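Werkum is back, and this time the whole town is in on it

April 19, 2020

I've been sitting on this news since December, so forgive me if I rush. Season two of Werkum, our little crime drama set in a harbor town where the ferries have stopped running, arrives on Getport next month. All 8 episodes drop at once (yes, I lost that argument, and I'm glad I did!).

If you missed the first season, you can still jump in. A night-shift dispatcher hears a voice on the radio that belongs to a man she buried years ago, and she goes looking for him. Season two picks up the morning after she finds the boat. Her brother has quit the harbor police, the cannery has been sold to a company called Plideritz, and someone is mailing old logbook pages to every house on the hill.

I wrote this one slower than the last. We shot for 90 days, mostly after dark, and I've got 291 pages of cut scenes in a drawer that I still miss a little. The logbook itself runs to 755 entries, and our prop department wrote every one by hand. Keep an eye on the dates!

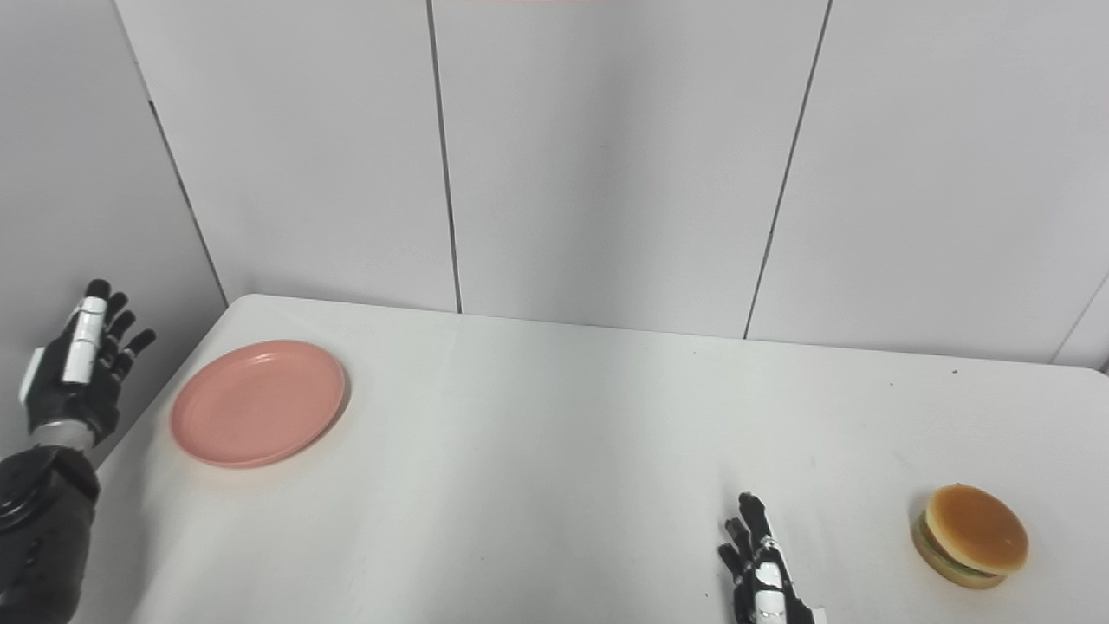 The music is by Thân, the same band that did our opening theme, and they've gone bigger and stranger with it. I had the finale track on repeat for a week.

Getport subscribers can watch the trailer now. Reviewers can ask for early episodes through the Getport press page, and please, keep the ending of episode six to yourselves.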